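Speaker notes: Getting a small charity shop's stock under control
Brarnau community hall, December 8, 2023
6 min read

Start with the numbers. Last February the Hashmi Road shop had 1053 items in the back room. 729 of them had been there longer than 10 weeks. Pause here and let people read the slide.

Explain what the back room looked like. Bags up to the window, no dates on anything, two people sorting to two different standards. We were turning away good donations in the morning and running short of rail stock by the afternoon.

First change: date every bag at the door. Marker pen on masking tape, day and month. It takes a few seconds. Mention that we tried coloured stickers before this and they fell off.

Second change: one sorting surface, kept for sorting. Before this, people sorted on the floor, on the till counter, on top of other bags. Pick a wide, flat surface in one plain colour and don't let anyone put their coat on it. Pale grey is fine. 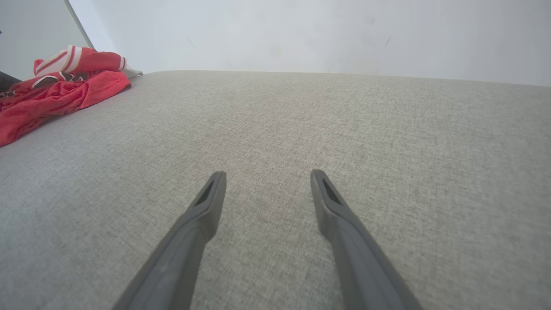 Sidra Jafri replied to the draft of these notes that the surface matters less than the rule about finishing a bag once it is opened, and that in her shop the half-done bags were the real cause of the backlog. I agree with her and have moved that rule up to here. If you open it, you finish it. If the shop gets busy, the bag goes back under the table with the date still showing.

Third change: four piles and no fifth. Sell now, sell next season, pass to another branch, rag. The fifth pile is always "not sure" and it grows. If a sorter can't decide, it goes to the branch at Lato, who have more floor space and a different set of customers. They do the same to us with books.

Ask the room: who has a "not sure" pile at the moment? Wait for hands.

Pricing. Keep this short, there is a separate session on it after lunch. We moved to fixed prices by type, written on a card by the till. Arguments about whether a jumper is worth 50p more have stopped. Brands worth checking are on the back of the card.

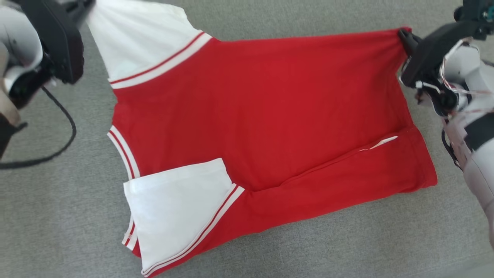
Stock records come next. We use Plando, mainly for the reason that the area office already had it, and a notebook would do the same job. Record the type, the size and the date out. Don't record colour unless it helps you find the thing again. A bright red shirt with white sleeves can be found on a full rail by anyone, so the colour is worth a word. For plain navy trousers it isn't. Look for the size before the item goes on the rail, and if you can't find one, hold it against something you know.

Results slide. Leave it up while taking questions. Say clearly that the backlog came back a little over the summer when we were short of sorters.

If there's time: the rag contract, and why we changed the collection day.

Handouts are by the door. Take a spare for your shop.

14 shares
3 comments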